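Der Korb von Zundumholm

Armelle Marchal sortiert in der Spielstube, was sich im Drahtkorb sammelt: Bälle, Tücher, Dosen. »Die Dosen gehören zum Altmetall«, sagt sie. 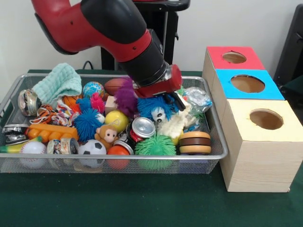 Drei Kisten, drei Farben

Die Löcher im Deckel hat sie selbst gesägt. »Was nicht durchpasst, kommt ins Regal.«
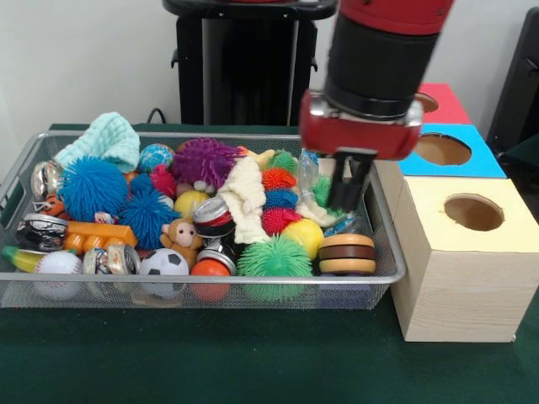 Stachelbälle in mehreren Farben, links hinten ein mintgrünes Tuch

Gewaschen wird zuletzt im Juli. 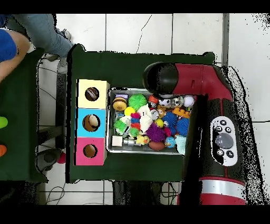

Bis dahin wischt sie die Bälle ab. »Den Korb habe ich seit 2 Jahren, den gebe ich nicht her.«
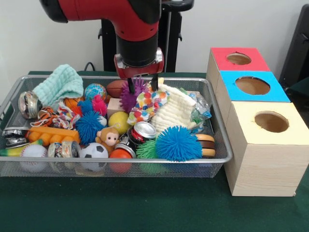
Korb und Holzkisten auf dem grünen Tisch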